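Keep the old phone, and learn to love the battery swap

I carried the same Masano handset for years before I let anyone open it up, and what a treat it was to get it back! A new battery, 40 minutes at the bench in Urkorgate, and it lasts the whole day again.

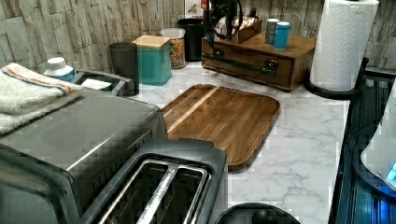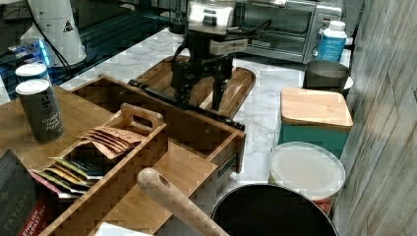 Kitchen counters, both with pale marble and grey veining.

I'd been pricing up a new one at 575 pounds. The camera is better, I'm sure, but I ring my sister, read the news and check the bus times, and my old phone does all of that beautifully.

So here is my plea -- ask about the battery first. Lamai Chuensuk, who fitted mine, charged me 44 pounds and let me watch (I loved seeing the inside, all those tiny screws). She does tablets as well, and she has talked two of my neighbours out of upgrading since April.

I'd like to see every maker sell spare batteries over the counter, the way Boonchu does for its older models. Mine is sitting next to me now at 81 per cent, and it's nearly bedtime.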